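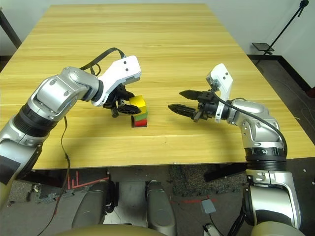 According to Anong Noiphan, families at the Zistenau branch would come more often if the toy library stayed open past five. Her remark was repeated at the other sites, and evening hours began in August.

Loans for the period reached 972, against a target of 656.
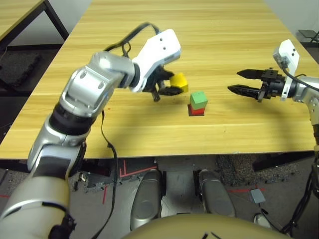
Most of the growth came from first-time members, who now receive a card on their first visit. Late returns remain a concern at Drallis.

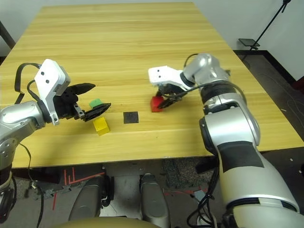 Replacement costs stayed within budget. Puzzles with missing pieces were withdrawn. Plain colored blocks, such as the small green one on the table, will remain in stock. 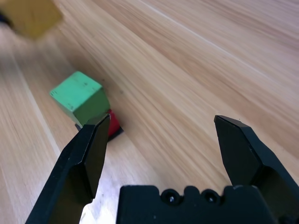
Green block with worn paint.

The remaining balance will go toward shelving at Drallis.

Submitted by Sylvain Moulin, Wednesday, February 17, 2021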